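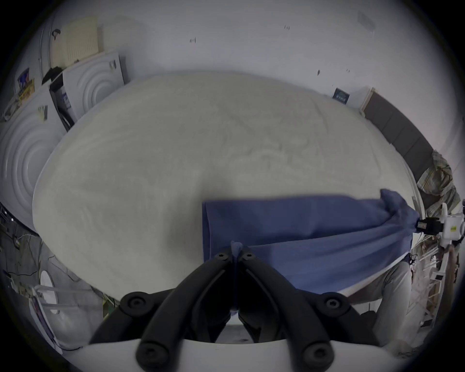
Bumbridge Software - Publishing Tools Team

Skusudlow Recipe Card Module, version 2

Product page, updated February 2026

Skusudlow is a server-side module for food blogs and small recipe sites. It stores each recipe as structured data, separate from the post text, and prints it into the page as a recipe card. The card carries ingredients, method, yield, times and notes. The post around it can be edited, shortened or moved without touching the recipe.

Version 2 replaces the old shortcode format. Sites still on version 1 should read the section on upgrading before they install anything.

What the module does

Ingredients are stored one per row, with quantity, unit, item and preparation in separate fields. "2 cups flour, sifted" is held as four values. Scaling and unit conversion work on the quantity and unit fields only, so a note such as "plus more for the pan" is left alone when the reader changes the number of servings.

Method steps are stored in order and may be grouped under subheadings. A step can refer to an ingredient row by its key. When it does, the amount printed in the step changes along with the amount in the list. Steps that contain amounts typed in by hand will not change, and the editor marks these with a yellow flag on save.

Times are entered in minutes. The card converts them to hours and minutes for display and writes them in standard duration format in the page markup. Prep, cook and rest times are separate. Total time is calculated and cannot be overwritten.

Unit conversion

Conversion between volume and weight needs a density for the ingredient. The module ships with a table of 1,042 ingredients, each with a density and the usual alternate names. An ingredient that is not in the table will not be converted, and the original amount is shown in both views. Site owners can add their own entries under Settings, Ingredients, Local Table. Local entries take priority over the shipped table and are kept when the module is updated.

Rounding is set per unit. Grams round to the nearest whole number up to 100 and to the nearest five after that. Cups round to the nearest quarter or third, whichever is closer. Eggs are never rounded down. The rounding rules can be edited, but the egg rule is fixed.

Oven temperatures are converted as well, if they are entered with the temperature button in the step editor. Temperatures typed as plain text are not detected. This was tried in a test build and it converted a street address in someone's headnote.

Requirements

Database: any SQL database already supported by your blog software
Memory: 64 MB free per process
Image library: not needed, the module does not process photos
Browser for the editor: current or previous major release
Outgoing connections: none in normal use, one for license check at install

The module does not load fonts, scripts or trackers from other servers. The card script is 11 KB before compression and is only loaded on posts that contain a card. With scripts turned off in the browser, the card still displays in full, but scaling and conversion are not available.

Editions

Single Site covers one domain and its staging copy. It is limited to 1,000 stored recipes. Drafts count toward the limit - deleted recipes do not, once the trash has been emptied.

Multi Site covers any number of domains under one account and has no recipe limit. It adds the shared ingredient table, so that a correction made on one site is picked up by the others.

Both editions include the import tool, the print view and updates within the same major version. Licenses do not expire. Support by e-mail is included for the first year and can be renewed.

Import

The import tool reads version 1 shortcodes, exports from Atus, and plain text. Atus exports carry over completely except for reader ratings, which Atus stores in a separate file that it does not export. Plain text import splits a pasted recipe into rows and asks for confirmation on any line it could not read. Expect to correct fractions written with special characters, and any ingredient line that contains the word "or".

Imports run in batches and can be stopped and restarted. Nothing is published automatically. Imported recipes arrive as drafts with the original post ID in the notes field.

Print view

The print view drops the headnote and all photos and sets the recipe in a single column. Letter and A4 are both supported. The default layout was drawn by Görtz and uses whatever serif font is installed on the reader's device. A two-column layout is available for index cards. It will split long recipes across cards, with the title repeated on each.

Upgrading from version 1

1. Back up the database.
2. Update the blog software first if an update is pending.
3. Install version 2 with version 1 still active. The two can run side by side.
4. Run the import tool and check a sample of drafts, including at least one with subheadings.
5. Publish the drafts. Each one replaces the shortcode in its original post.
6. Deactivate version 1. Do not delete it until the search engines have recrawled the site.

Custom style sheets written for version 1 will need changes. The class names on the ingredient list and the servings control are different. A list of old and new names is in the download, in the file named classes.txt.

Known issues

Scaling a recipe below half its original yield can print a quantity of zero for spices measured in pinches. A fix is planned for October.

Ranges such as "3 to 4 cloves" scale correctly but convert only the lower value.

The editor does not warn when two ingredient rows have the same key. The second row is used.

Cached pages may show the old card until the cache is cleared. The module sends a clear request on save, but not all cache plugins accept it.

Support

Technical questions go to the Publishing Tools Team through the contact form. Include the module version, the blog software version and a link to one affected post. Licensing and invoices are handled by Oskari Turunen. Requests for new entries in the shipped ingredient table are collected and reviewed before each release, and should give the ingredient name, the weight of one level cup in grams, and how it was measured.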